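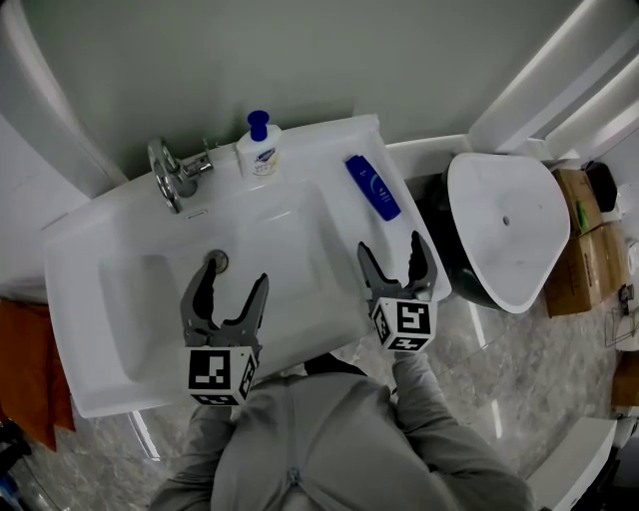

Figure 2. A white washbasin with a chrome faucet and a pump bottle of hand soap on the rear ledge.

3.2 What people told us about handwashing

Liesbeth Groen, July

I went in expecting folks to fudge their answers, and boy, did they! We mailed the diary to 533 households in Mivholm and got 400 back, which thrilled me. Between them they logged 3,756 washes. Most people wrote "20 seconds" every single time - even the kids. So I called 38 of them and asked how they knew. A few hummed a song, but most just guessed. I've kept the guesses in the tables and marked them with a star.

Contact: Liesbeth Groen, Vanhove | © Vanhove | Back to top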